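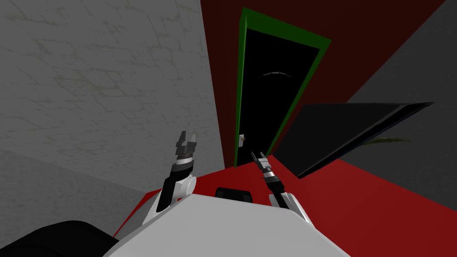 A computer-rendered view of two robot arms raised towards a doorway.

Momis is bringing back its rhubarb and ginger fizz this October, and if you were one of the many people who wrote in, rang up or simply sighed loudly in the drinks aisle when it vanished from the shelves, you will be glad to hear that the recipe is the same one you remember.

The drink first appeared as a small summer run, sold mostly through farm shops and a handful of cafes in and near Kamton, and it was gone again well before most of us had got round to buying a second bottle. The company says it had over 735 messages asking for it afterwards, quite a few of them from people who had been using it in puddings (poured over vanilla ice cream, it makes a very good float, and we speak from happy experience).

For anyone who missed it the first time, the fizz is a soft pink drink made with pressed rhubarb, root ginger and a little lemon. It is sharper than you might expect from the colour, with the ginger arriving late and staying for a while, and it isn't nearly as sweet as the Momis raspberry one that children tend to go for. There is no alcohol in it, though it does sit nicely in a wine glass next to a roast.

There will be two sizes this time. The small bottles come singly or in a case of 24, and there is a new large bottle meant for sharing, which Momis says will pour six good glasses, or rather more if you are stingy with them. The large one has a screw cap and should be kept in the fridge once it has been opened.

Alongside it comes a brand new flavour, Bravo, which is a blend of blood orange and bay leaf. Bay in a fizzy drink did make us raise an eyebrow, but we were sent a bottle to try and it was gone by teatime - more savoury than the rhubarb, a bit like the peel in good marmalade, and lovely with salted crisps. Bravo will be sold in small bottles only for now, and the company hasn't yet said whether it will stay on into the spring.

Both drinks go on sale at nine in the morning at the Drillisia food hall, where there will be free tasters until they run out, and they will reach farm shops and cafes over the following weeks. Shops that stocked the fizz last time are first in line for deliveries, so it's well worth asking at the counter if you can't see it on the shelf. Empty bottles can be handed back at the food hall as before, and please do give them a rinse first!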